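The Pitusance Snow Globe Party Box: A Winter Games Watch Party Kit, Reviewed

I have hosted a watch party for just about every big winter sports opening night since I moved into this house, and I have the stained rug to prove it. For most of those years I made everything myself. I cut paper flags at the kitchen table until my hand cramped, I printed schedules that were wrong by the time the first skater laced up, and one year I tried to make a cauldron out of a salad bowl and orange tissue paper. So when I saw that Pitusance was selling a whole watch party kit in one box, I was more than ready to hand over my card.

The kit costs 46 dollars plus shipping and says it's good for a dozen guests. I bought it in May, when it was on sale and winter felt like a rumor, and then it sat on the shelf in the hall closet until the cold came back around. I'd suggest you open yours sooner than I did. The return window is short and mine had long since closed by the time I got the lid off.

What comes in it

You get a long string of country flags, a big fold-out wall chart for the medal count, a pad of prediction cards, a trivia deck, a set of cardboard medals on ribbons, and a little booklet on how to run the evening. The booklet is sweet and I read it twice. Whoever wrote it has clearly sat through a few four-hour ceremonies and knows about that long middle stretch, when the parade of nations has reached the M's and everyone starts wandering off toward the kitchen.

The flags are the nicest part. They're cloth, stitched onto a proper tape, and they hang straight without curling up at the corners like the paper ones always do. I put mine across the big window and they looked so good I left them up for the full run of the Games (and, all right, a good while after). The medals are fine. The ribbons are thinner than I'd like, and one of them came loose from its medal before the night was over, but a dab of glue took care of it.

The prediction cards

Now these were a hit, and I didn't expect it! Each guest fills one in before the ceremony starts. You guess who will light the flame, which team will have the best coats, whether there will be a giant puppet, that kind of thing. Some of my guests couldn't tell you the difference between luge and skeleton, and they were leaning in at the screen all night to see if their puppet would show up. We had two people tied at the end and settled it with a question from the trivia deck.

The trivia deck itself I have mixed feelings about. The box brags about 1,559 questions, and I believe it, but a lot of them are the same question in a different hat. There are only so many times you can be asked which city hosted what year. The cards about the odd old sports and the early ceremonies are much more fun, and I ended up pulling those out and keeping them in their own stack.

The wall chart

I wanted to love the wall chart. It's handsome, and it's large enough to read from the couch. But the stickers you use to mark the medals don't stay put on the shiny paper, and by the second weekend I was finding little gold dots on my socks. I switched to a marker and had no more trouble, though of course that means the chart is good for one Games only.

How it compares

Before this I had used the Elletti party set, which is cheaper and has more in it, but most of what's in it is napkins. If you mainly want your table to look cheerful, Elletti will do you very nicely. Hijazi makes a lovely flag string on its own, every bit as good as the Pitusance one, and if you already have games of your own I'd go that way and skip the box. Skutine sells a deluxe kit with a light-up torch that I've only ever seen in the store. The torch was very bright. I can't tell you more than that.

Would I buy it again

I would, on sale. At full price I'd think harder. The flags and the prediction cards are what I'll bring out next time, and the rest I could take or leave. If you have kids coming, the medals alone may be worth it to you, as they were all worn to the end of the night in my living room, and not only by the kids.

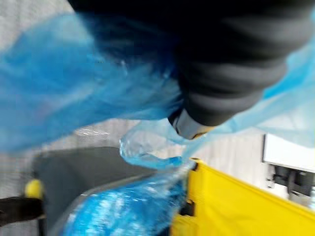
Tips if You Order One

Fill in the prediction cards while people are still eating. Put the flags up the day before. And get a pack of good pens, as the two in the box are the tiny golf kind.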